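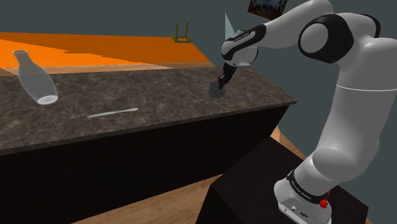 Gallery: Household Chores and the Machines That Attempt Them

Clearing the counter, simulated kitchen
A dark gray cup is held just above a mottled stone-pattern countertop. A vase on its side and a slender white knife remain on the same surface.

About this gallery
The question put most often to our institute by visitors, teachers and prospective partners is whether a machine can yet be trusted with ordinary chores at home or on the shop floor. This page is part of our reply. It accompanies the Household Tasks section of our public program and was prepared under the direction of Ottavio Cattaneo, who oversees the section and its published results. The notes that follow concern the counter-clearing task and should be read together with the picture at the head of the page.

The task
Clearing a counter is a chore most people carry out without planning it. For a machine it is a series of separate decisions: which object to take first, where to hold it, how high to lift it, and where it may safely be set down. In our program the task is complete when every loose object has been moved to its assigned place and none has been dropped, struck or pushed over the edge.

The cup
Cups are the most forgiving items in the set. A short, straight-sided cup offers two good surfaces to a pair of fingers and tolerates a small error in position. In the June series, which comprised 812 simulated attempts, cups accounted for the largest share of successful placements.

The vase
An upright vase and a fallen one are treated as different problems. A vase on its side may roll when touched, and its narrow neck and wide opening call for different grips. Clear and translucent objects present a further difficulty — many vision systems estimate their distance poorly, and a hand that closes a short way too early will miss altogether.

The knife
Thin, flat objects remain the weakest point of the program. A knife lying on a hard surface leaves very little room for fingertips beneath it, and the machine must also distinguish handle from blade. Of 70 knife attempts reviewed in detail, 29 ended with the knife in its assigned place. We do not consider this sufficient for use near people.

How the stages are arranged
The program has four stages, each named after the workspace in which it is conducted. Minow is the simulated kitchen stage, where all tasks begin. Kusier repeats the same tasks on a physical counter in our laboratory. Nông extends them to a furnished test apartment, and Juren applies selected tasks to stockroom and packing work. A task advances only after its results have been reviewed by staff who took no part in preparing it.

Simulation permits a great number of attempts without broken glass or damaged equipment. It does not reproduce every property of a real kitchen. Friction, crumbs, spilled water and poor evening light are all simplified or absent, and results from Minow are therefore reported separately from those of the later stages.

Present position
Our current view is a cautious one. Single objects of regular shape, placed on an open surface, are within reach. Mixed collections of household items are not yet handled with the reliability a family or a shop manager would reasonably expect. Of the 31 chores on the program's list, counter clearing is among the more advanced, and it has not been approved for unsupervised use at any stage.

Use of this page
Teachers may reproduce the notes for classroom purposes, provided the name of the section is retained. Requests for the full results of the June series should be addressed to the Household Tasks section in writing and should state which stage is of interest.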